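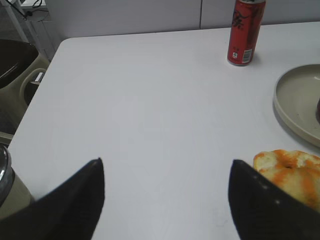 Starting a short thread on how we record table clearing by remote control at Sarnance. Leire Moya drives, I keep the log. The arm gets a white table with leftovers on it and has to learn what goes where. In the wrist view the red can stands upright toward the back, the plate is over on the right, and a piece of bread lies close in by the right finger. That bread is the hard part.

2/ The can is easy to teach. Straight approach, close on the middle, lift, carry it over to the left, let go. Leire had it smooth by the second day and I have not had to throw out a can run since.

3/ Bread does not behave. Squeeze a little too much and it folds, too little and it slides out on the way up. With the hand controller you get no feel for it at all, so she goes by what the fingers look like on screen.

4/ Count so far: 145 runs recorded, 90 kept. Most of the rejects are bread. A few are mine - I hit stop too early.

5/ Iker Moya asked why we don't just move the arm by hand. We did that for the first batch. It works fine for the plate. For small food your own arm keeps getting in the way of the camera, and the training picks up on your sleeve.

6/ One change that helped: Leire now pauses with the fingers open over the piece before she goes down. It adds 2 seconds to a run. Gonzalo Lozano trained on the paused runs only and the arm stopped stabbing at the table.

7/ Still bad: anything near the rim of the plate. One finger lands on the rim and the whole grasp tilts. We are recording those separately, coming in from the side.

8/ Remo Longo wants the same set done at Prutley in September with a different table height. If anyone there has spare hours on the controller, message me. Aug 31, 2026 is the cutoff for this batch, so anything you send after that goes in the next one.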